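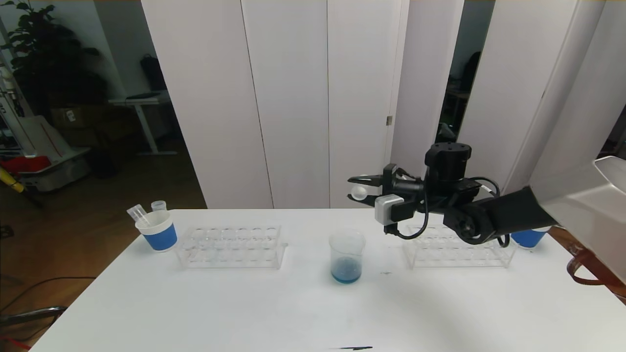
According to Jenkins, the first thing lost when an arm takes over the bench is the talk between two people who share a rack. We heard similar remarks at Gillik, the small testing laboratory where this study was made, but not from everyone, and the technicians with the longest service were often the least worried.

4.2 Changes in the daily work

Before the Runari arm was introduced in July, each technician at Gillik moved liquids by hand for most of the shift. The written target was 400 transfers per person. The work was simple but tiring for the thumb and the neck, and 353 entries in the old log book mention a pause for this reason. In the new arrangement the arm is responsible for the routine transfers, and the technician prepares the bench, checks the levels and signs the record.

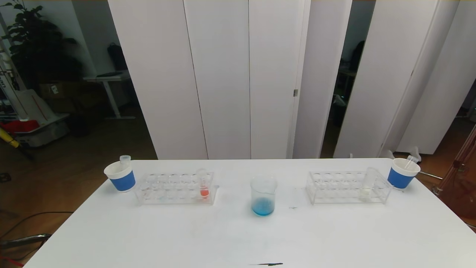

Figure 3. Bench with two racks, beaker and cups. Photo: Gillik laboratory / Clestero project.

The preparation of the bench became a task of its own, which the managers had not expected. The racks and the cups must stand in agreed places, and the technicians developed their own order for doing this. Two of them begin from the beaker and work outward. Others begin with the cups. When a colleague from another shift has placed things differently, it is usually corrected without a word, although in the interviews this was named as a source of irritation. 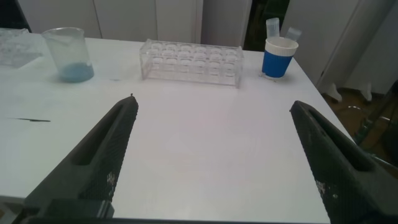
A second change concerns responsibility. In the manual work, a wrong transfer belonged clearly to the person who made it. Now the record carries the signature of a technician who watched only a part of the run. Several participants said they sign "with half a hand". The laboratory later permitted a short comment beside the signature, and this field is used more by the evening shift than by the morning shift. We do not have a good explanation for the difference. The question of pay grade, which was raised in the same interviews, is treated in Section 4.3.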